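**Second arm now, or wait until May?**

**agbenyega_bench** — Thu 4 January

Hello all. I am planning the equipment budget for our small repair shop (garments, mostly zippers and hems). We have one arm from Plerno and the offer for a second one is 2235, without fingers. My question: is it wise to buy the second arm now, or better to spend on spare parts and buy it in May with the new budget?

**Tritside54**

Wait. Everybody wants two arms and then there is no money left for cables and finger pads. With one arm and a good clamp on the table you can do most of the zipper work.

**comham_sewing**

I don't agree with Tritside54. A clamp is fine for thick jackets. On thin fabric it holds one place only, and when you pull the zipper the rest of the cloth comes with it. We tried clamps for 8 weeks before we ordered the second arm.

**Tritside54**

Which clamp? If it was the cheap one with the flat jaw, I am not surprised.

**comham_sewing**

The flat jaw and also the one with rubber, same result. Now we work in this way: one gripper pinches the cloth just below the teeth, the other one takes the pull tab, and a hook on a thin cord keeps the far corner up.

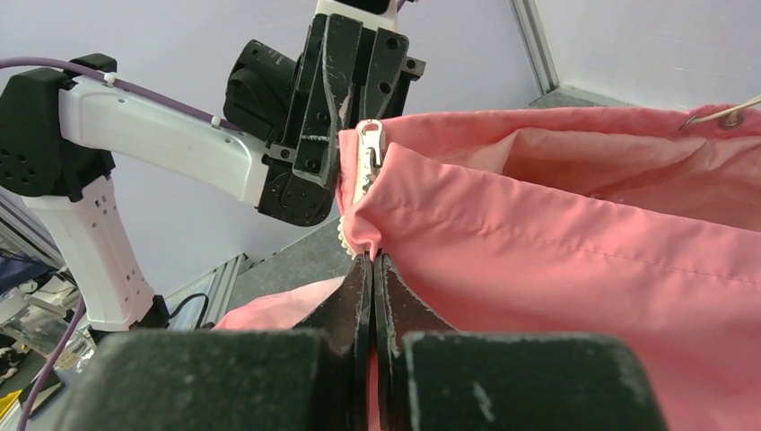 The hook cost us almost nothing, so please don't budget a third arm for it — I have seen people do this. What I would put in the plan is the pads and fingers. We change ours every 10 weeks and I had forgotten this line completely in the first year.

**agbenyega_bench**

Thank you, this is very useful. Do you buy both arms from the same supplier? Plerno gives no discount for the second.

**comham_sewing**

Yes, the same. One set of spares fits both, and this is worth more to me than a small discount.

**Tritside54**

On the spares I agree. I still say try the clamp until May, the offer will not run away.

**agbenyega_bench**

The offer is valid for 54 days, so it will run away a little. I will ask them if they can extend it, and I write here what they answer.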